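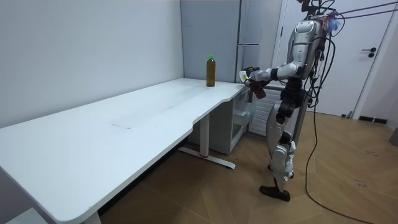

Last updated: June 14, 2025

Home | Recipes | Reviews | Kitchen Tools | About

Jikwood two-burner cast iron griddle, after seven months

I bought this griddle in November, when my old nonstick one lost its coating and started to leave gray spots on the pancakes. I cook for four people most days and I wanted something I could put over two burners and forget for some years. The Jikwood was not the cheapest in the shop and not the most expensive. It has a flat side and a ridged side, and a small channel for the fat on both.

The first week was difficult. The box says "ready to use", but my eggs stuck so badly that I had to scrape them with a metal spatula. I washed it, dried it on the stove and gave it 2 more rounds of oil in a hot oven. After this the eggs moved. If you buy one, please do the oven part before your first breakfast, and open a window.
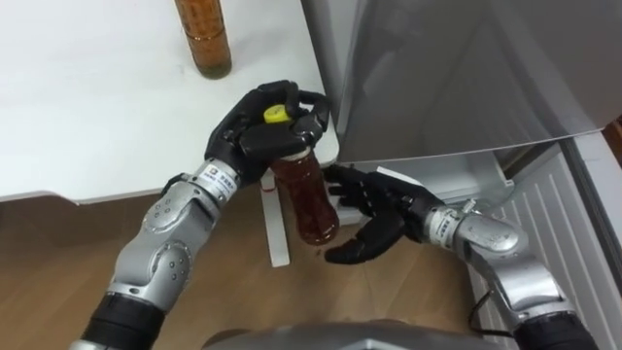 What it does best is anything flat and simple. Quesadillas come out with an even brown color, also at the corners, if you let the iron heat for ten minutes on a low flame. I make smash burgers on it almost every week now, with sliced onion pressed into the meat and a little mustard. Grilled cheese is very good too - I use mayonnaise on the outside of the bread, a thing I learned from my neighbor Ettore Marino, and I never went back to butter.

The ridged side I like less. It makes nice lines on zucchini and chicken thighs, but the valleys between the ridges are narrow and my brush does not reach the bottom. After a sweet marinade I needed half an hour and a wooden skewer to clean it. I tried it with the marinade for lemongrass pork from the Trương cookbook, which has a lot of sugar, and the taste was wonderful, and then I looked at the griddle and was sorry. Now I do that pork in the oven.

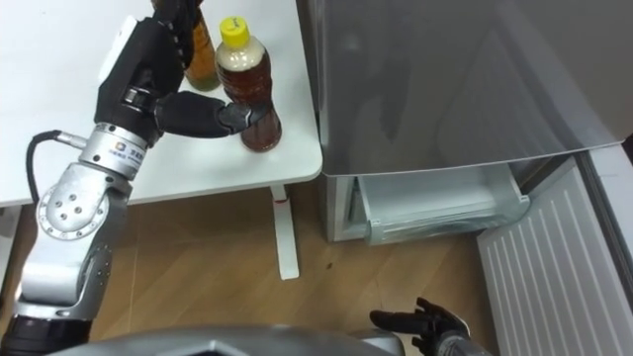
The weight is also something to think about. I can lift it with two hands when it is cold, but the handles are short, and with thick oven mitts I don't have a good grip. My mother can't move it at all. It lives on my stove, because there is no cabinet where I would enjoy putting it.

One more small complaint. The fat channel is shallow at the front. With bacon for four people it fills before the last slices are done, so I stop once and take some out with a spoon. My old Famix pan had a deeper one and a spout, and I miss the spout.

For electric stoves I can't say much. I have gas. My cousin used hers on a glass top and told me the middle stayed pale between the two burners, so ask in the shop if you can return it.

I would buy the flat side again without thinking. For the ridged side I would not pay extra. If you cook mostly for one person, a normal ten-inch skillet will do nearly the same work and will fit in your sink.

2504 views | 2 comments | Share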